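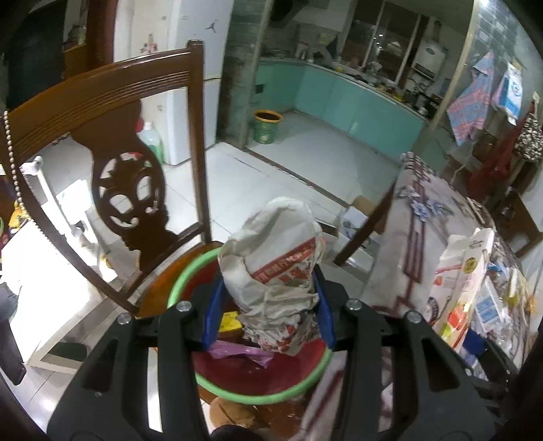 Paper bag over the red bin, blue fingers. Break room job, hand-held unit.

May, notebook 13, still on trash

OK so the bag job. I'd put this down as the easy one when we planned the month and I take it back! Crumpled paper is a pain. Every bag has its own shape, and the fingers can close on a fold that looks solid and just isn't. Kha Cao did 20 runs before lunch with the hand-held gripper and I did 26 after, and my wrist is telling me about it now. Kha wants a strap on the handle. Me too.

Things to carry over to the Jurel arm once we've got enough runs:
- come in from both sides at the same speed, otherwise the bag twists
- stop above the rim, then open. I kept wanting to push the bag down into the bin (habit, I do it at home)
- chair backs and table legs stay where they are. Laine wants the rooms left the way people live in them and she's right, the tidy set we did at Iltberg taught us very little

Long talk with Ngọc Kiều about the cleaning shift. She's run it for years, and she asked me straight out whether the arm means fewer people on evenings. I said the plan I've seen keeps everybody and moves the bin rounds to the arm, so her crew gets that time for the kitchens, which always get rushed. She said fine, but who picks up what the arm drops? Good question and I didn't have an answer. Right now it would be her crew, on top of everything else, and that isn't in the plan anywhere. Wrote to Hậu about it, no reply yet.

She also pointed out that her people check a bag before it goes in. Keys, receipts, once somebody's pay slip. The arm won't do that. Miłosz thinks we could have it set doubtful stuff aside on a tray (I like it, but then somebody has to go through the tray...).

Two of the evening crew tried the gripper at the end, and they were smoother than either of us from the first go! I'd like them doing the recordings, on paid hours, if Hậu agrees.

Total for the task is 316 runs now. Kha is copying them over tonight.

Next: plastic bags, the thin kind. Ask Miłosz for spare finger pads first.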